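Right, a few of you asked what I've been up to with the two arms in the back room, so I'm going to do a proper thread. Get a brew, it goes on a bit.

1/ Short version: I'm collecting demonstrations for a tidy-up task. Toys on a table, a box, put the toys in the box. I drive the arms, everything gets recorded, and later a model has a go at copying me. My bit is the driving and a frankly silly amount of note keeping.

2/ The project is called Flarkwood (Serena Valentini named it, don't ask her why, she'll tell you and it takes ages). Serena does the training side. Her sister Viola wrote the little recording program, which we call Silik. I'm the hands.

3/ We're aiming for 1780 episodes by the end of July. One episode is one go at the task, start to finish. On a good afternoon I get 103 done before my shoulders start complaining, and on a bad one I spend two hours chasing a cable and get 17. Guess which kind Monday was!

4/ The thing I got most wrong at the start was laying the toys out too neatly. I'd put them in a nice line every time, same order, same gaps, because that's what my brain likes. Serena trained on the first batch and it was brilliant, as long as you never moved anything by more than a thumb's width. Move it a bit further and the arm went confidently for thin air.

5/ So now I have a pack of cards. Proper playing cards, from Hinds, the newsagent on the corner. Suit tells me which part of the table, number tells me which way round the toy goes. Before each episode I shuffle and deal, and whatever comes up is what I set out. It feels like the world's dullest board game but it stopped me cheating. 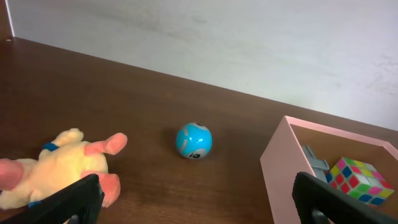 6/ Wrist cameras are the bit I've come to love. You get the view from right behind the fingers, so when you're lining up a grab you can see the gap you've got to play with. A ball like the blue one, sitting out on its own between the two fingers, is about as kind a target as you'll get from there. The soft toy over to the left is a different matter. It's got pink limbs going off in several directions and you have to decide which bit of it you're even aiming for.

7/ My rule for plushies: body first, limbs only if the body's blocked. Ashton Ruddock drove for us in the spring and he always went for a leg. Nothing wrong with that! But mix his episodes with mine and the model dithers between the two, hovering over the toy like someone choosing a sandwich. We ended up labelling who drove what, and Serena now trains on them separately.

8/ Somebody in the replies last time asked whether I delete the bad ones. No. Well, some. If I knock the box off the table, that gets binned. If I fumble a grab, back off and get it second time, that's gold and it stays in. A model that's only ever seen perfect grabs has no idea what to do after a rubbish one.

9/ What I do mark is WHY it went wrong. Viola added six tags to Silik for me: slipped, missed, pushed, tangled, too slow, and "driver daydreaming". That last one gets used more than I'd like.

10/ Part-way starts. These were Mansa Nutsugah's idea and I grumbled about them for a week. You begin an episode with a few things already in the box, so the model learns to look at what's left and doesn't just run through the whole routine from the top. Fiddly to set up, and they look like you've skipped half the work, but the difference when we tested it was huge.
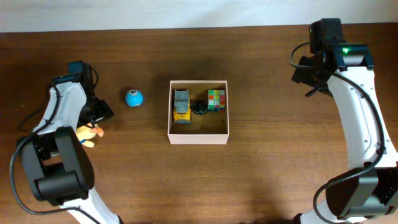
Three in the box, ball and plushie still out on the table.

11/ The order I pick things up is meant to vary too. I'm rotten at this. Left to myself I take the hard-edged stuff first and leave anything squashy for last, every single time, same as I do with the washing-up. So there's a second deal of the cards for order now. Yes, it adds to the faff. Yes, I've tried doing it "randomly" in my head, and Serena plotted it, and it was the least random thing she'd ever seen.

12/ Which arm does what: nearest arm takes it, unless the cards say otherwise. Early on I used my right for nearly everything, being right-handed, and the other arm's data was basically a film about waiting.

13/ Speed. Go slower than you think, but don't stop. Long pauses are poison. If I stop to have a think halfway through a reach, the model learns that halfway through a reach is a lovely place to stop. I now do my thinking before I press record, which my old driving instructor would have been thrilled to hear.

14/ Light is next on my list. I do a block with the blind up, a block with it down, and one with the desk lamp on. Rowena Magbanua (who did a similar collection at Jiltinum) told me to write the light down for every block, even when it seems obvious. I didn't for the first fortnight, and guess who's been scrubbing through old recordings trying to work out if it was cloudy.

15/ Kit questions, I'll do those in another thread once Viola's had a chance to tidy up the setup notes. She'd rather I didn't post the current ones as they contain swearing.

16/ If you're collecting your own stuff, tell me how you shuffle your layouts. Cards, dice, an app, asking a child? I've got another block to drive before tea so I'll read replies tonight.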